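RETAIL DISPLAY AND STOCK CARE
Unit 2: Fruit and vegetables, mostly on the matter of crates
Handout for the practical, Wotville campus
Revised 17 August 2008

Bring this with you. Copies left in the car park last term have been recycled, which is more than can be said for their contents.

Before you start

You should have read the Unit 1 notes on shelving and dry goods. If you haven't, the short version is that heavy things go low, labels face the customer, and a shelf is never finished. Produce follows the same rules with the added difficulty that it rolls.

The practical uses artificial produce throughout. It doesn't bruise, wilt or smell, and it will be the same colour in February as it is today. Treat it as though it were real. Marks come off for dropping, and "it's only plastic" has been tried as a defence by every group so far.

1. The tiered stand

A tiered stand does two jobs. It brings the goods up towards the customer's hand, and it lets a small amount of stock look like a large amount. The second job is the one that keeps managers fond of it. Tilt a crate forward and a single layer fills the eye. Lay the same crate flat and you need three times the stock to get the same effect, and most of what's underneath will be compost before anyone buys it.

The crates are slatted so air can move through them. They also let the customer see straight through to the back when you've run out, so an understocked crate has nowhere to hide. Mészáros, in the set reading, calls this "the honesty of the slat". The rest of the chapter is more useful than that.

2. Colour blocking

Put one kind of thing in one crate, and put strong colours beside their opposites. Orange next to green works. Purple next to green works. Red next to orange is where people come unstuck, as from three metres off it all turns into one warm smear and the customer can't tell a tomato from anything else you've put there.

Leafy greens are the filler. They sit low, they soften the corners, and they forgive a good deal of bad stacking. Don't lean on them too heavily. A stand that is two-thirds leaf looks like a hedge.

3. Strays

A stray is any item lying in a crate that belongs to something else. Strays come from customers who change their minds, and from staff who are about to go on break. One cabbage on the carrots is a stray. Four cabbages on the carrots is a decision, and you'll be asked to explain it.

Pick strays out before you restock. If you fill around them they become part of the pile, and someone at Cludell Fresh will one day weigh a capsicum at the onion price. (Cludell take our placement students and have a long memory for this sort of thing.)

Look over the stand and the basket for the points in sections 1 to 3.
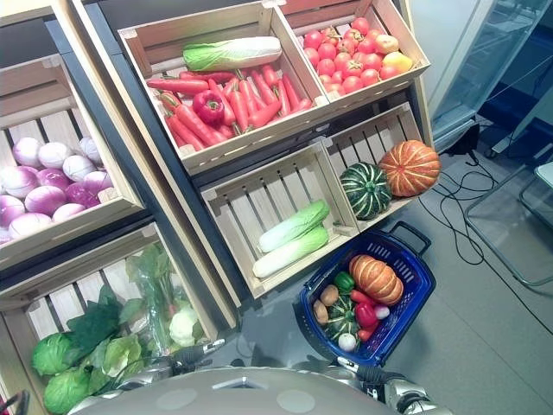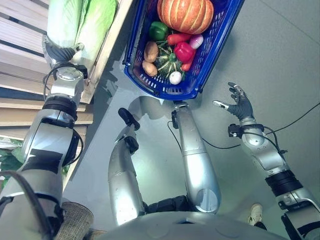
4. The basket

The basket exercise is worth more than people expect and is done worse than people expect. You'll be given a list of mixed goods to pick from the stand into one ordinary shopping basket. Order of picking is up to you. Order of packing isn't.

Weight first. Pumpkin, squash and potatoes go to the bottom and should be spread so the basket hangs level from the handles. Anyone who has carried a basket with a pumpkin at one end knows how the shin feels about it.

Firm and smooth goods next. Capsicums look sturdy and aren't. Under a real pumpkin a real capsicum splits at the shoulder, and you won't find out until the checkout.

Small items go in the gaps, where they can be seen. Garlic and single onions are the usual casualties. They drop to the bottom, go through the scanner with somebody else's shopping, and turn up in the stock count as a mystery.

Long items, chillies especially, lie flat along the side. Stood on end they poke through the holes and snap.

Leaf goes last and on top. If the leaf won't fit, start again or take a second basket. Pressing down is not a technique.

5. Handling a long cabbage

The napa cabbage (wombok on most price tickets here, Chinese cabbage on the rest) gets its own section because it gets its own share of accidents. It's long, it's heavier at the white end, and the leafy end gives you nothing to hold.

Take it around the middle with one hand and support the base with the other. Lift clear of the crate edge before you move sideways. Dragging it over the boards strips the outer leaves, and the outer leaves are what people look at.

In the crate, lay cabbages on a diagonal with the bases all pointing the same way. When stock runs low, bring the remaining ones down to the front. Two at the front of a crate read as the last two. Two at the back read as forgotten.

6. Round cabbage, cauliflower, squash

Round cabbages go stem down and touching. Leave a gap and the one above will find it.

Cauliflower keeps its leaves on. They're the packaging. Students who trim them for neatness will be sent to look at what the trimmed ones look like after a day at Tirholm Markets.

Ridged squash and pumpkin are steady enough alone and hopeless in a pile. Give them a low crate and don't let one lean out over the edge, however charming the effect. It's at the height of a toddler.

7. Assessment

The practical is marked out of 90, and you need 70 to go on to placement. Before anyone writes in to complain, yes, that is high, and the stand doesn't get any taller.

You have 16 minutes for the stand and the basket together. Most people spend nearly all of it on the onions. Onions come out well however you heap them, so heap them and move on.

Marks are given for:
colour blocking that holds up from the door
no strays
crates filled to the front edge
a basket packed in the right order
a clear floor

On the last point: a basket on the floor goes to one side of the stand when you're not filling it. Not in front, where customers have feet.

8. For next time

Read Mészáros, chapter on cold cabinets, skipping the poem. Visit a greengrocer, any greengrocer, and sketch how they've laid out one stand. Stick figures are fine for vegetables. Bring the sketch and a clean apron.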